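Clinunell Working Group on Handheld Gripper Practice
Minutes, April 10, 2019

Chair: Fereshteh Khosravi
Notes: Philomena Korletey
Apologies received from Vivard.

1. Previous minutes
Accepted with one correction. The Unatia comments belong under item 4.

2. Draft rule on lidded containers
F. Khosravi read the current wording. The operator sets the lid fully open before the first grasp and keeps both grippers off the hinges. Unatia asked if "fully open" needs an angle. Agreed that it does not – "folded back to its stop" will be used.
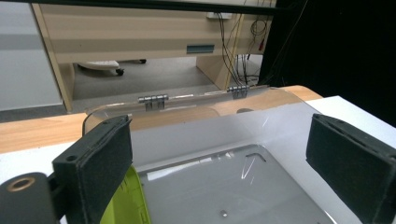
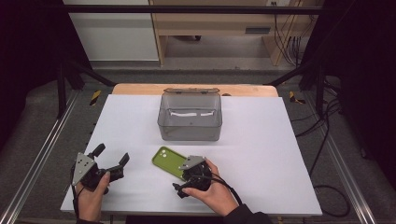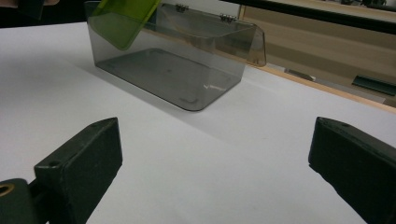
See-through box on the white work surface, lid open.

P. Korletey raised glare on transparent walls. Reviewers have trouble marking the moment of contact when a reflection crosses the front panel. The draft will ask sites to check the overhead lights before a session and note any change in the log.

3. Finger pads
Pads to be inspected at the start of each shift and replaced in pairs. Unatia wants a fixed replacement interval. No agreement, held over to October.

4. Cables and floor area
Text accepted as circulated. Cables on the operator's side are to be routed away from the feet. Hazard labels stay on the stand and must not be covered.

5. Review of logged sessions
493 sessions checked against the draft. Two had no operator initials and six had no start time. Sites will be asked to fill these in where they can.

6. Actions
Khosravi – revise item 2 wording and circulate.
Korletey – write to Vivard about pad wear records.
Unatia – send proposed interval with test notes.

Next meeting in October.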